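Gremia
10 December 2020

Shed arm update! Long one, sorry, it's been a big week – new wrist, new fingers, same wobbly bench.

1/7 Swapped the shoulder motor for the Derance one. $199 and worth every cent. No more sagging when the arm's stretched right out over the bench!

2/7 Wrist cam is finally talking to the laptop. I've had that cable on my list since August.

3/7 Printed the fingers again in a darker colour (version 7, if anyone's keeping track). Much chunkier than the last lot and I love them.

4/7 Log folder just ticked over 4000 grabs. Mostly socks and tea towels.

5/7 Now on to bigger stuff – jumpers, trackies, anything with a bit of weight in it. Bubble wrap down on the bench for these ones.
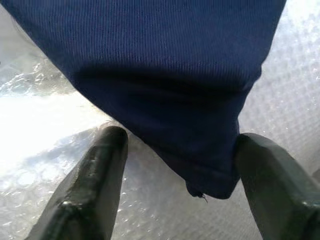
Wrist cam view: navy ribbed fabric, loose thread and all

6/7 Ribbing is such a good test fabric. All those fine lines, and then a fold goes dark and half of them vanish on you.

7/7 Folding next! Parts list going up once I've tidied it.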